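3.2 Licensing agreements and shelf placement

The second group of agreements in our sample covers packaged foods sold under a name borrowed from a company outside the food trade. Of the 88 contracts coded, 21 fall into this group. In each, the food maker keeps control of the recipe, production and distribution, while the licensor supplies a name, a logo and, in most cases, access to its own customers through mailings or in-store displays. Payment is usually a royalty on net sales with a guaranteed yearly minimum. Flat fees appear mainly in the older contracts.

The agreement between Backlund, a regional maker of crispbread and snack bars, and Stestivus, an operator of rehabilitation and fitness centers, shows how these terms work in practice. Backlund received the right to use the Stestivus name on four products for three years, with an option to renew. Stestivus agreed to carry the products at its front desks and to include coupons in its member newsletter. The contract also barred Stestivus from licensing its name to any other maker of grain-based foods, a clause that Kohlhase and Marciniak (in their coding of the same material) treat as category exclusivity. We follow their coding here, although the clause leaves out drinks and powders and is therefore narrower than the term suggests.

Store placement was not fixed by the contract. Retailers decided whether the co-branded bars would stand with the maker's other goods, in the diet section, or near the bakery. Store records were available for 560 outlets. In the first year, most outlets placed the bars beside the maker's existing line, where they competed directly with cheaper products from the same plant. Lu and Hung describe this effect as internal displacement – a gain for the licensed item that is offset in part by a loss for the unlicensed one. The maker's royalty is owed on the first amount only, so a licensed product can meet its sales target and still lower the total margin.
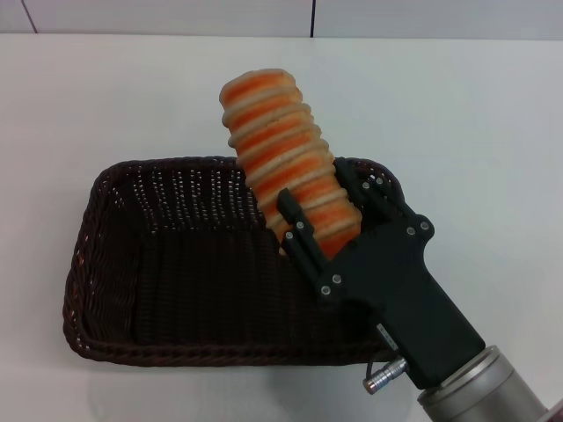
Figure 4. Bread above a wicker basket.

To estimate displacement, we compared weekly unit sales of the unlicensed bars before and after the licensed line entered each store. Stores that changed their shelf layout for other reasons during the same period were dropped. The model includes store and week effects, the shelf price of both lines, and a marker for weeks in which coupons were valid. Standard errors are clustered by store. We do not treat placement as random, and the estimates should be read as associations. Managers who expected strong demand for the licensed bars may have given them a separate display for that reason.

Displacement was largest where the two lines shared a shelf and smallest where the licensed line stood in the diet section. Placement near the bakery gave mixed results. Coupon weeks raised sales of the licensed line in all three locations, but the increase faded soon after the coupons expired. Repeat purchase, measured for almost 2,000 households in the loyalty card panel, was higher among households that had bought the licensed bars without a coupon.

A second agreement, between the cereal maker Pandico and the weight-control program Tunanik, differs in one respect that matters for the analysis. Pandico withdrew two of its own cereals in February, shortly before the licensed line was introduced. The before-and-after comparison used above cannot separate the effect of the license from the effect of the withdrawal, and the agreement is left out of the pooled estimates. Yen's earlier work on the same pair relied on shipment data and did not face this problem, but shipments include stock that was later returned. We report the Pandico results separately in the appendix.

Contract texts were collected through December 2019. Amendments signed after that point are not reflected in the coding, and two licensors declined to release their royalty schedules. For these two, the royalty base is known and the rate is entered as missing.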